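3.2 Collecting demonstrations by remote control

All demonstrations for the Sendamcombe task set were recorded in simulation. The operator moves a hand controller, and the Ruvura interface maps its motion to the gripper of a single Franka arm. The objects stand close together on the lid of a toilet tank, so the operator has little free space and must choose the approach direction with care. Figure 3 shows the arm at the tank and a close view of the gripper with the pendant between its fingers.

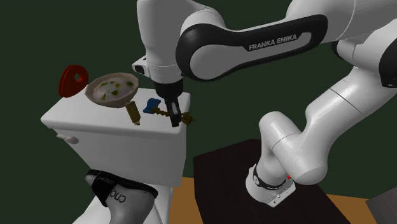
Figure 3. Remote demonstration in the simulated bathroom setting.

3.3 Operator instructions

Each operator practiced for 20 minutes before the recording. We asked them to bring the gripper down slowly and to keep the large bowl in its place. If the bowl was moved strongly, the demonstration was marked and recorded again. In total we kept 532 demonstrations from 13 operators.

The thin and irregular objects were the most difficult. For the skull pendant, the crossed swords give several possible contact points, and operators did not agree on which is best. 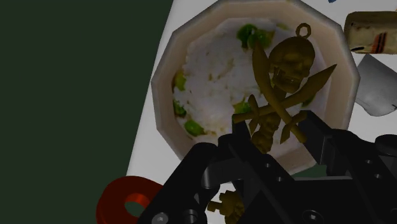 We did not correct these differences. The policy is trained on all grasps together, and the grasp label is stored only for the analysis in Section 5.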